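Equipment planning meeting – minutes, April

Present: workshop, purchasing, accounts. Start 9:30.

1. Hands for the two-arm station
Galix quoted $3,626 for a spare hand, delivery in 30 days. Lundetti has not sent a price. Purchasing to ask again before anything is signed. 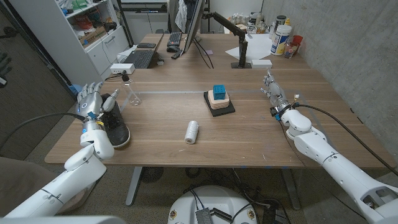

Minutes by the purchasing desk

2. Test objects
The shoe, spray bottle and stacked blocks stay on the list. $90 approved for more small items – receipts to accounts.

3. Cables and covers
Seppälä cable sleeves, $61 a set. One set approved. Arm covers held over to the next budget.

4. Service contract
Pirkley's renewal terms not yet read by everyone. Carried forward.

Closed 10:15.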